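# Dobrar em cima da cama – notas para a minha fala

*26 de setembro de 2023. Falar devagar, beber água antes de começar.* 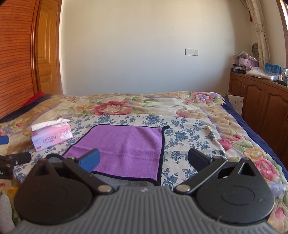 Boa tarde a todas e a todos, e obrigada por terem vindo. Agradecer à Zorica Stojanovska, que me convidou em abril e que teve a paciência de esperar pelo meu sim. Dizer o meu nome, Violeta Figueroa, porque me esqueço sempre, e contar que trabalho com roupa de casa há 20 anos, primeiro na lavandaria Lo Presti e depois por minha conta.

Começar pela pergunta que me fazem mais vezes: onde é que se dobra a roupa? As pessoas esperam que eu recomende uma mesa própria, com a altura certa, e eu respondo quase sempre que a cama serve muito bem. É larga, está à mão e fica perto das gavetas. Quem tem as costas sensíveis (o meu caso!) pode sentar-se na beira ou pôr um joelho no colchão, que ninguém leva a mal.

**A manta por baixo**

Falar um bocadinho das mantas grossas. Eu gosto delas floridas, com fundo creme ou bege, rosas grandes e folhas verdes, como as que havia em casa da minha avó. Uma toalha roxa em cima de uma manta dessas vê-se logo, e isso ajuda mais do que parece quando já estamos cansados e a luz do quarto é fraca. Com uma toalha clara sobre fundo claro, perco os cantos e acabo a dobrar torto.

O senão é que a manta grossa cede. Esticá-la primeiro, com as duas mãos abertas, do meio para os lados. Se ficar um vinco debaixo da toalha, o vinco passa para a dobra e depois andamos ali a alisar sem perceber porquê.

**A toalha, passo a passo**

(Fazer a demonstração com a toalha que levo no saco. Pedir a alguém da primeira fila que segure a outra ponta, só no início.)

1. Sacudir uma vez, com força, longe do candeeiro.
2. Estender com o lado comprido virado para nós.
3. Pegar nos dois cantos de cima e trazê-los até aos de baixo.
4. Dobrar em três no outro sentido – a bainha fica escondida lá dentro.
5. Passar a palma da mão, sem carregar.

Aqui costumam perguntar-me se em três ou em quatro. Depende da prateleira, e é mesmo só isso. Na minha casa são três, em casa da Zorica são quatro, e continuamos amigas.

**Contar a história da Cerska**

Quando dei a oficina na residência Cerska, tínhamos 1.379 peças para arrumar e pouquíssimas mesas. Acabámos todas nos quartos, duas a duas, de um lado e do outro das camas, a conversar enquanto dobrávamos. Uma senhora contou-me o namoro inteiro dela entre a primeira toalha e a última. Não apressar esta parte, que as pessoas gostam de a ouvir.

**Se sobrar tempo**

- Pano de cozinha: enrolado ou dobrado, conforme a gaveta.
- Lençol de elástico: prometer que mostro no intervalo, para não me atrasar.
- O que fazer às toalhas velhas – cortar em quadrados e guardar junto do balde.

Reservar 20 minutos para perguntas. Passar depois a palavra à Zorica, que tem os avisos sobre a próxima sessão e a lista de inscrições.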